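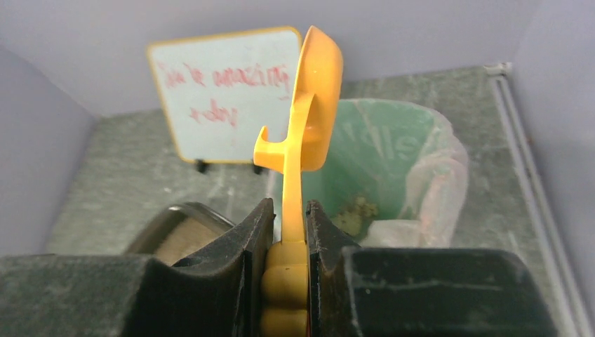
A reader in Nullatton wrote in to ask whether you can really start a sandbox garden in a plain backyard with heavy clay soil, or if that only works for people with nice sandy ground. Yes, you can! Clay just means you do a bit more digging at the start, and then you get to forget all about it.

How to build a small sandbox that drains

I love this project. You can do it in a weekend, the tools are simple, and kids will use it from the first warm day until the leaves come down.

What you need

Four untreated boards, all the same length
Exterior screws
Landscape fabric
Gravel for the bottom
Washed play sand
A cover (a tarp with a bungee cord is fine)

Step 1. Pick the spot

Look for a place with shade after lunch, close enough to the kitchen window that you can keep an eye on things. Stay out from under trees that drop sap or berries. I made that mistake with our first one and spent all of August picking out mulberries.

Step 2. Dig

Mark the outline with string and take out the sod. On sandy ground, 2 inches down is plenty. On clay, go down 4 inches and loosen the bottom with a garden fork so water has somewhere to go. Save the sod! It patches bare spots in the lawn beautifully.

Step 3. Gravel and fabric

Spread the gravel, rake it flat, and stamp it down (the kids will be thrilled to help with this part). Lay the fabric over the top and let it run a few inches past the hole on every side.

Step 4. Build the box

Screw the boards together at the corners, drilling pilot holes first. Set the box on the fabric and check it with a level. Sand every top edge until you can run your palm along it. Then trim the extra fabric.

Step 5. Fill it

Pour in the sand until it sits a hand's width below the rim. Ours is 54 inches on a side and swallowed some 107 dollars' worth of bagged sand, so call a landscape yard about bulk prices before you load up the car.

Step 6. Water it once

Give the new sand a good soak with the hose and leave it overnight. It packs so much better the next morning, and damp sand is what you want for tunnels and castles anyway.

Keep the cover on at night, rake the sand every week or so, and top it up in April.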